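The Second Quote

Ginette Cordier had the two quotes side by side on the desk by the time the kettle boiled. Florkance wanted 2,721 for each hand. Zometti wanted 2,186, and delivery was extra.

"Per hand," said Carré, reading over her shoulder. "Not per pair."

"I know what it says."

It was January and the money had to be committed before the books closed. She had a line in the budget for 10 hands and a note from upstairs asking whether she could live with fewer. She wrote the note's number in pencil and rubbed it out again.

Carré pulled up a chair. He had run the cells on the aisle for longer than she had run the spending, and he had opinions on grippers.

"The cheap ones are fine until a finger goes," he said. "Then you wait for a finger."

"How long?"

"Last time it was 2 months. We had a bay sitting there doing nothing and I was sweeping floors."

She wrote down 2 months. She asked what Florkance did when a finger went, and he said they posted one the same afternoon, or the fellow on the phone said they did. She wrote that down too and put a question mark next to it.

They went through the rest. Cables, which were never in anyone's quote. Network switches. The Fovex licence, renewed every year whether they used it or not. Spare power boards. Carré wanted another bench and she told him to clear the one he had.

At half past four she rang Zometti and asked for a price on spare fingers, kept on the shelf here, paid for up front. The woman at the other end put her on hold. The music was a piano tune with one bar missing.

"What are you doing?" Carré said.

"Making it the same quote," she said. "Then I'll compare them."

He thought about that, then went back down to the cells to look at what was already plugged in. She stayed on the line with the pencil in her hand.
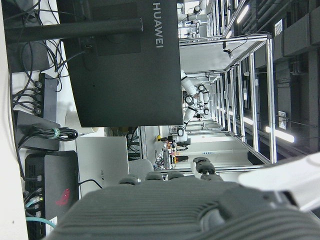 The desk end of the aisle, with the cells beyond.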